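Subject: Re: [gukville-arms] two-finger or soft gripper for the table-and-chair jobs?

Zinhle Mabaso wrote in April:
> Has anyone on the list settled on a gripper for furniture yet? We have the
> Drostorell two-finger on the left arm and the Xaba soft one on the right,
> and I can't decide which to buy a second of. The two-finger is great on
> bottles and hopeless on anything padded. The soft one is the other way
> round. Also, where are you all putting the head camera? Ours sees plenty
> of wall and not much hand.
>
> Zinhle

Hi Zinhle and everyone,

Sorry this took me a while, I wanted to get through another batch before I opened my mouth! We're at 1,957 clips now, so I have opinions.

Short version: I'd buy the second Xaba. Chairs take two arms whatever you do, and mismatched grippers made ours twist every time one side let go early (we lost most of a morning to that before we swapped them over). The Drostorell pinches padding and then slides along it, and turning up the force just leaves dents. I tried rubber sleeves on the fingers, which helped for nearly 100 grabs and then the sleeves started to roll off. If somebody has a better sleeve, please shout.

The soft gripper does hate tissues. It sort of pats them. We keep one two-finger on the shelf for the small stuff and I've made my peace with swapping.

On the camera, tip it down further than feels right. I had ours nearly level for ages and kept losing the hands at the bottom edge, especially on the long reaches. You want both wrists in view when you're standing at the table, and still some of the far end if you can get it. Before I touch the arms at all I do the job with my own hands from head height and look at where the fingers go. It's the best way I know to pick a gripper, and it's cheap!

Three stills of the hands-only view: two hands on a yellow chair back, two hands on yellow fabric down in a narrow gap, and fingers over the near end of a long table.
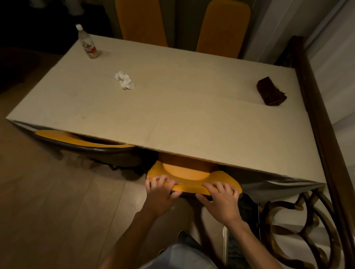
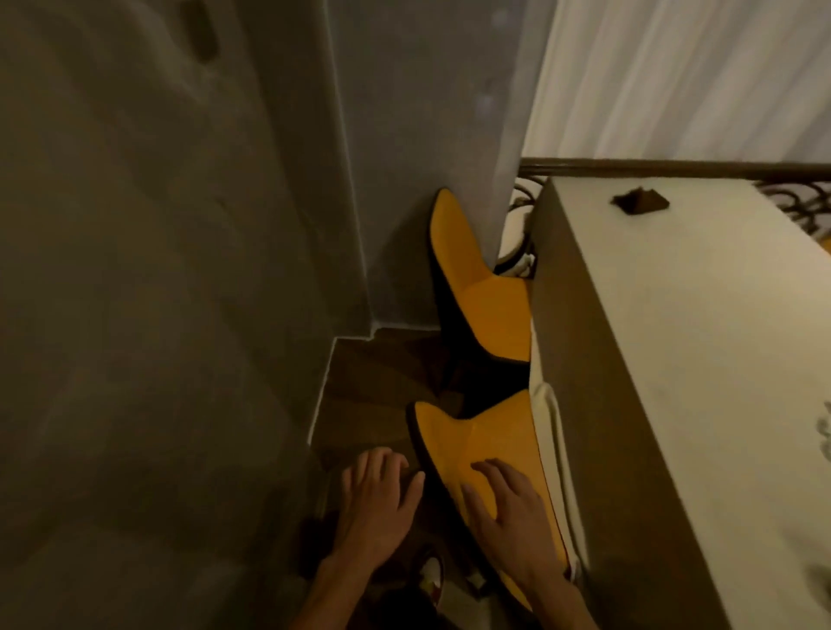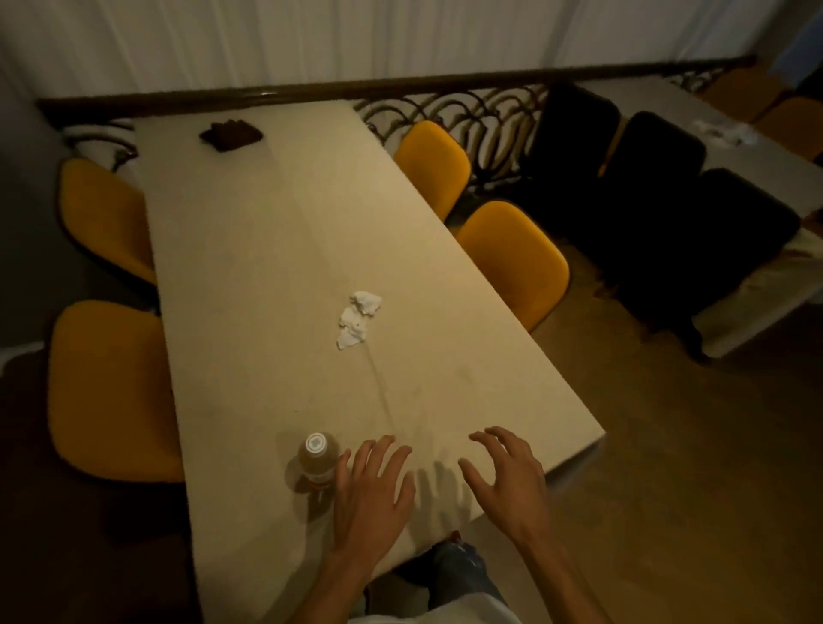 Look at how wide the fingers spread on the chair back in the first one. The Xaba comes fairly close to that and the Drostorell can't. The narrow gap worries me more, and I'd want to measure the wrist on any arm before sending it in between a wall and something white.

CONTROLLER

We're still on the Ondodex. It's fine with 2 arms, but add a wrist camera to each and the video starts to lag behind the joint readings, enough that a grasp looks closed before it is. I dropped the wrist cameras for now and kept the head one. Are you running yours at full rate, Zinhle? And which firmware? I'm 3 versions behind and a bit scared to update in the middle of a batch.

Zanele Buthelezi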